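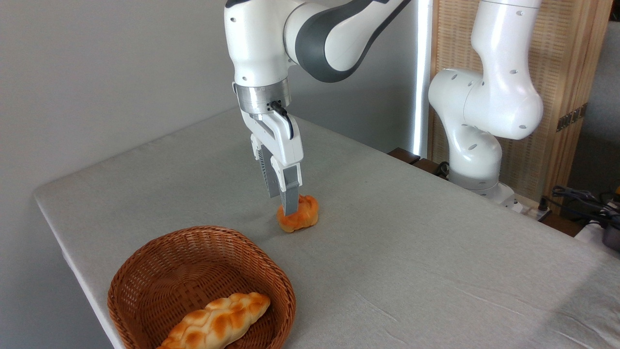

Über uns

Start Kritiken Festivals Podcast Über uns Kontakt

Grivum ist ein Filmmagazin aus Bresberg. Kritiken, Festivalberichte, ab und zu ein langes Gespräch. Kein Verlag dahinter, keine Sternchen, keine Punkte. Wer wissen will ob sich die Kinokarte lohnt, muss leider den Text lesen.

Wie es losging

Nesrin Coşkun und Aslak Sæther, nach einer Spätvorstellung im Flonus, Saal 2. Drei Stunden Familiendrama, danach Streit bis zur letzten Straßenbahn. Nesrin hat ihre Seite aufgeschrieben, Aslak seine, beides ging am nächsten Morgen online. 56 Leute haben es gelesen, die meisten verwandt. Inzwischen schreiben 12 Autorinnen und Autoren für uns, fast alle neben dem Beruf.

Wer macht was

Nesrin Coşkun – Redaktion, Spielfilm. Bitte keine Pressemappen per Post mehr.
Aslak Sæther – Dokumentarfilm, alles aus Skandinavien, Untertitel-Beschwerden
Canan Dönmez – Festivals. Meistens im Zug, antwortet abends.
Nermin Canpolat – Serien und Podcast, neue Folge alle zwei Wochen
Alper Şimşekoğlu – Technik, Archiv, Newsletter. Passwort vergessen? Alper. 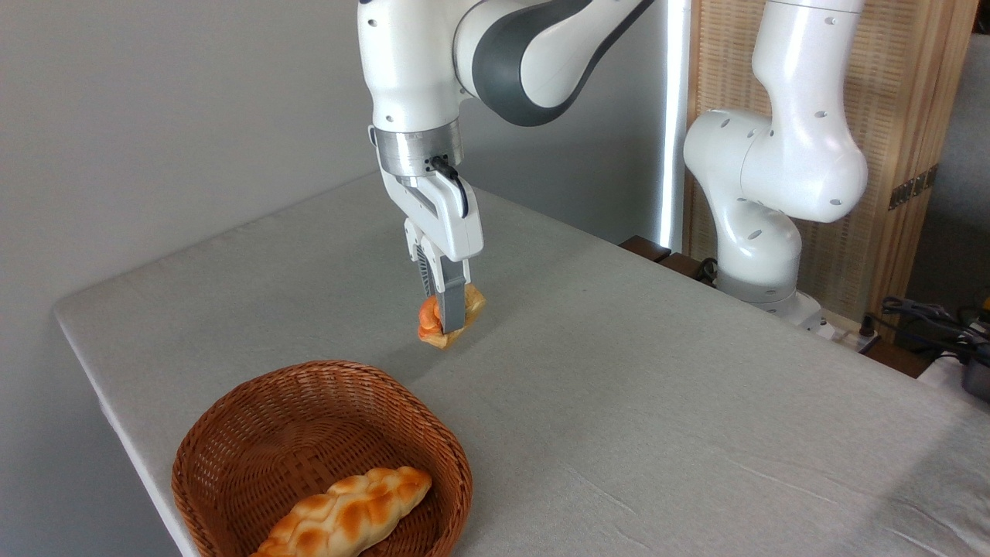
Kleines Gebäck im Greifer, kurz über dem Tisch.

Was wir besprechen

Neustarts, wenn wir sie rechtzeitig sehen können. Wiederaufführungen. Kurzfilme bis 20 Minuten, Link genügt, bitte mit Passwort in derselben Mail. Streaming ja, aber nicht alles. Trailer nie.

Verrisse gibts auch. Wer einen Film eingereicht hat, bekommt den Text nicht vorab, auch nicht auf Nachfrage. Sachliche Fehler korrigieren wir und schreiben das drunter.

Geld

145 Fördermitglieder, dazu ein bisschen Werbung von der Buchhandlung Türkmen. Davon zahlen wir Server, Fahrkarten und seit September auch kleine Honorare. Reisen auf Einladung von Verleihern stehen immer am Ende vom Text.

Mitschreiben

Gern. Eine Probekritik, Film egal, Länge egal, nur keine Inhaltsangabe über fünf Absätze. An die Redaktion, Kontaktformular geht grade wieder. Anwort dauert manchmal, nachhaken ist erlaubt.

Stand: 28. November 2022

Diese Seite verwendet Cookies. Mit der weiteren Nutzung stimmen Sie dem zu. OK Mehr erfahren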